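3.2 Local campaigning and the Sadside bus route

The second case concerns the evening bus between Sadside and Nusberg. The operator, Ciseo, gave notice in June that the last 3 departures would be withdrawn. Residents responded with a petition, a public meeting and a series of letters to elected members. Our interest lies in how the campaign presented its claims and in which of those claims were taken up by decision makers.

Material for this section was drawn from meeting minutes, printed leaflets and 20 interviews. Interviews were conducted by Zacharias and Rajput in homes, workplaces and, in six instances, on the bus itself. Participants were asked to recall when they had first heard of the withdrawal and what they had done in response.
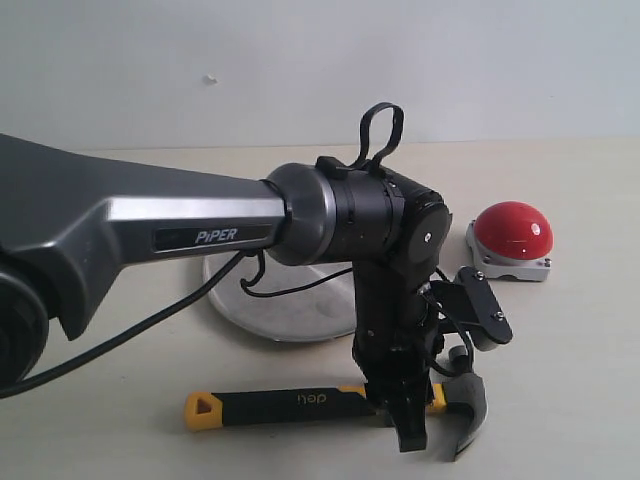

The petition was the most visible part of the campaign, yet few participants described it as the most effective. Several referred instead to the public meeting, at which 80 people were recorded as present. Karine Sawatzky, who chaired the meeting, had asked speakers to limit themselves to one journey they made regularly. The minutes show that most speakers kept to this request. Accounts of work shifts, hospital visits and evening classes fill four of the five pages, and general statements about the value of public transport are few.

This choice had consequences for the council's reply. The written response of Mar 18, 2018 addressed the hospital journeys at length and passed over the evening classes entirely. Participants who attended classes in Nusberg told us that they had felt well represented at the meeting and poorly represented in the reply. 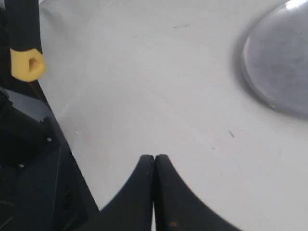 Figure 4. Black gripper fingers held together at a pale surface.

Relations with the operator followed a different course. Ciseo sent a representative to the meeting but declined to release passenger counts for individual stops. Campaigners made their own counts at the Chae Road shelter over six evenings. The operator disputed the method, and the figures were not mentioned in later correspondence from either side. Leclerc, who coordinated the counts, regarded the exercise as useful chiefly for recruiting new members. 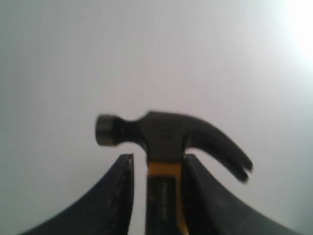 3.3 Support from elected members

Elected members of all parties expressed support for the route, although the form of that support varied. Some signed the petition and took no further part. Others raised the matter in council and reported back in writing. Campaigners kept a record of each contact, and this record allowed us to compare public statements with later votes.

The comparison shows a close match on the motion to request a delay and a weaker match on the motion to fund the service.
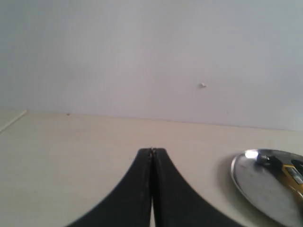 Two members who had spoken in favor at the public meeting abstained on funding. Both stated in interview that they had supported the aim but could not accept the proposed source of the money, a reserve set aside for road repair. Arsenault's earlier study of rural routes reports a similar division between support in principle and support in the budget. In the Sadside case the division was not visible to most residents until the vote had been taken, and the campaign's newsletter did not report the abstentions by name.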